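Teaching Zolilell to Load

For most of last year, if you said the word "trailer" within earshot of my mare, her head went up and her feet grew roots. Zolilell is a lovely horse. She'll cross water, she'll stand for the farrier half asleep, she once let a wild turkey walk under her belly. But the trailer was a different story, and it was a story I had written myself over a couple of years of being in a hurry.

I want to get down what we did about it while it's still fresh, partly for me (I have another youngster to bring along in the spring) and partly for the three people who wrote after my last post asking how we finally made it to the August clinic at Storham. We made it! We got there early! I ate a breakfast burrito in the parking lot like a person with no problems.

First, what I used to do. I'd hitch up, park in the drive, lead her to the ramp and keep the rope tight until something happened. Sometimes she'd get on. Usually she'd plant, I'd pull, she'd pull back harder, and then I'd go find someone to stand behind her and wave. If she did get on, the butt bar went up fast, the ramp went up fast and off we drove. Think about that from her side. Every single time she was brave enough to step in, the walls closed and the floor started moving. I'd have quit too.

So the new rule was that nothing closed and nothing moved. I hitched the trailer to the truck, chocked the wheels and parked it on the level spot by the hay shed, and it stayed put. We worked ten minutes at a time, mostly after supper when it was cooler and the flies had let up.

Day one we didn't go near the ramp. I taught her to touch a target, an old tennis ball on a dowel. Nose on the ball, click, a bite of hay pellets. She had it in no time and thought it was the best game anyone had ever come up with. After that the ball just started showing up in more interesting places. Next to the wheel. Over the bottom of the ramp. Halfway up the ramp, where she had to stretch her neck out like a giraffe to get it.

The part I had to learn was sending her away. When she put one front foot on the ramp I clicked, fed her and then asked her to back off and walk a little circle with me. It felt so wrong! I had a foot on the ramp, why would I give it back? But after a few rounds of that she was the one towing me toward the trailer.
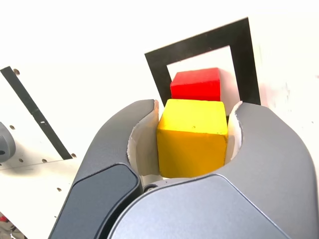

Olga Navarrete wrote in to say she'd tried the backing-off part with her gelding and it only made him quicker to leave: he'd put a foot on, take his pellet and fly backward before she asked. Was she clicking too early, or was he just telling her he didn't like it in there?

Could be some of both, Olga, and we hit the same thing in our second week. What helped us was feeding higher up and feeding slower. I'd click for the foot, then give her the pellets one at a time with her head forward over the ramp, and I'd ask her to back up while she was still chewing and relaxed. If she left before I asked, no fuss, we walked a circle and came again, and the next time I asked for less. Two seconds with a quiet foot was worth more to me than four feet on and a rocket launch out the back. I'd also watch where he's looking. Mine used to rush when she couldn't see the yard behind her, so I opened the front door and both windows and it was a whole new trailer in there.

The other big change was the footing. My ramp has always boomed. I've gotten so used to it that I stopped hearing it, but she sure hadn't. I pulled the old mat, which had curled up on one side, and put down a heavier one, and I laid a scrap of the old stuff under the foot of the ramp where it rocks. So much quieter. I wish I'd done it years ago.

Then it was just patience and a notebook. I'm a scribbler, so here are the bones of it. It took 26 sessions from the tennis ball to the first real drive. She had all four feet in by the middle of that, and I could have kidded myself that we were done, but then came the butt bar. I'd lift it, let it clink, lower it, feed. Lift it, fasten it, unfasten it, feed. The ramp was the same way. I had her standing in there with everything shut, munching from a net, for one minute and then three and then five before I ever started the engine.

Engine on, engine off. That was a whole evening. She raised her head, thought it over and went back to her hay.

Our first drive was 200 yards, to the end of the lane and back around the shed. I unloaded her, made a huge fuss and turned her out. The second one was over to the Ocampo place, where she got to graze beside their old pony for 60 minutes and come home again. She rides so much better on a short hay net and a long enough tie that she can lower her head a bit and find her balance, and I take corners like there's a full pot of soup on the seat next to me. 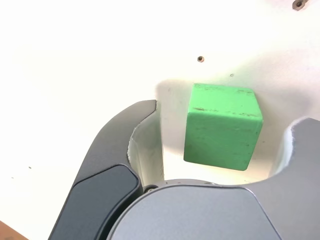 Green block, between the open fingers of the gripper.

A few odds and ends, because I know I'll forget them.

Wear gloves and a helmet, even for practice. Stand to the side of the ramp, never straight behind it. Never tie before the bar is up, and always untie before you drop it. I had that backward for years and I was plain lucky.

Keep something for yourself in the routine too. I started saying "step up" in the same silly singsong voice every time, and it kept me breathing. She can tell when I'm holding my breath, and she'll stop dead at the ramp until I let it out.

If you have a bad day, go back to the ball. We had one after a windy night when a tarp was flapping on the shed roof, and she wouldn't go past the bottom edge. Fine. We touched the ball by the wheel a few times and quit. The next evening she walked right in — I hadn't even picked up the target yet.

Mevo is next. He's coming two, he's nosy as can be, and he has already stolen the tennis ball off the dowel and carried it out to the pasture. I'm going to need another tennis ball.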